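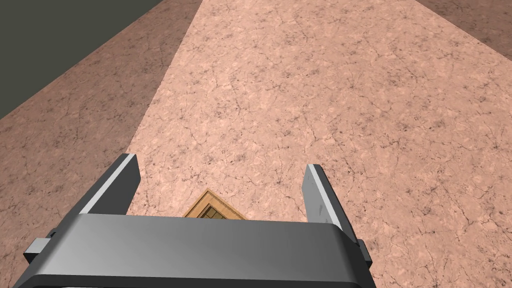 The gripper over the wooden box, in simulation.

Articles > Interviews > Simulation and planning

Before the planner, the bookkeeping

Henk Michiels does not like to speak about robots. He prefers to speak about coordinate frames, and he had been doing so for a quarter of an hour when I found my pen. At Vunow he maintains Priliren, the software that decides how an arm goes from one place to another.

"People ask me which planner we use," he says. "I answer them, and then I ask how they keep the time of their camera and the time of their joints together. Then it becomes quiet."

In the first version of Priliren, each camera image was matched with the newest joint reading. In a slow motion this gave no trouble. In a fast one the planner believed that the fingers were in a place they had already left. The team needed 7 weeks to find this, and the repair was small: every reading now carries its own time stamp, and the software interpolates between two of them.

The view from the wrist is a subject to which he returns often. A camera that travels with the hand sees the target well when the hand is above it. When the wrist turns, the target can go to a corner of the view or leave it, and the software must remember where it was.

"A beginner lets the robot forget," says Michiels. "The object is not in the picture, so the object does not exist. We keep it in the map, and we let the certainty go down slowly."

How slowly is a matter of taste, he admits. His own setting removes an object after 8 seconds without a sighting. A colleague at Smits, where the same code is tested, finds this far too patient.

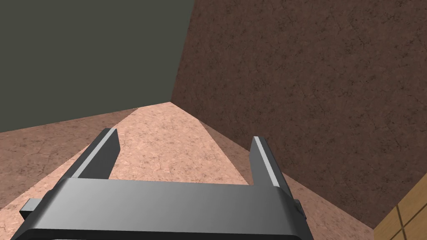
Two arms, one plan

With a second arm the work becomes heavier. Priliren first planned each arm separately and asked one to wait when the paths came too near. It was safe, but also very slow. Now both arms are planned together, and the search is stopped after 600 milliseconds. If there is no good path by then, the robot takes the last safe one and tries again.

Furniture is part of the same question. The planner wants simple shapes, so a chair becomes a few boxes. Michiels made these boxes too generous in the beginning, and the arm refused to reach for things near a chair back.

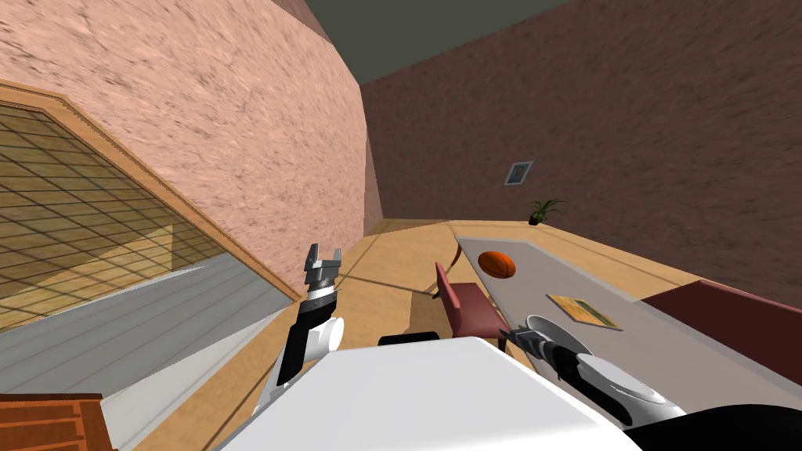
Brerel, who uses the software daily, wrote to me afterwards that the boxes are still too large, and that a planner which refuses a possible reach should at least report which box was the obstacle. Michiels accepts the second part. The message is planned for the release in July.

He is more careful about the first part. Of the 700 test scenes that run each night, he would rather lose a few reaches than have one contact that he cannot explain.

"A refusal I can read in the log," he says. "For a contact I must sit down and look at every step, and my coffee gets cold."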